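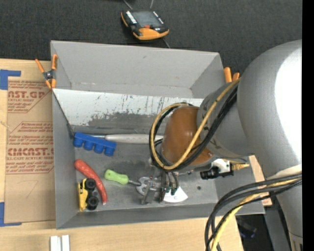 4. Showing the arm how to clear a bin

Now for the fun part! In this section you lead the Lakar arm through a few picks yourself, and it learns from the way you did them. No code needed, just your hands and a bit of patience.

Before you start

Mix things up in the bin. A screwdriver, a toy vehicle lying on its side, a plastic block and something with a curve to it make a great first set. Clamp the bin to keep it from creeping when the gripper leans on a wall.

CAUTION: Keep your free hand out of the bin whenever the arm is powered, and know where your stop button is.

4.1 Press and hold GUIDE until the arm goes light. You can now move it by the wrist.

4.2 Bring the gripper over the first item and stop 60 mm above it. Tap MARK.

4.3 Lower slowly. Let the hoses and cables swing free - if they pull tight over the joint, back up and come in from another angle.

4.4 Close the gripper, lift straight up, and carry the item to the drop spot. Tap MARK again, then open.

4.5 Repeat for every item. Shuffle the bin and do the whole thing 5 times.

Note: Long tools lying along a sloped panel are the tricky ones, and they're worth extra passes. Mbali Mnguni on our training team likes to grab them near the middle of the handle and tilt the wrist a little before lifting.

Note: Wobbly picks are fine. Keep them! The arm gets a lot out of watching you miss and correct. Delete a pass only if you bumped the bin or dropped something outside it.

4.6 Release GUIDE, step back, and choose LEARN. Training takes 3 minutes for a small set.

4.7 Run the first test at low speed with your hand on the stop button. If the arm hesitates over one item, go back to 4.2 and show it that item again.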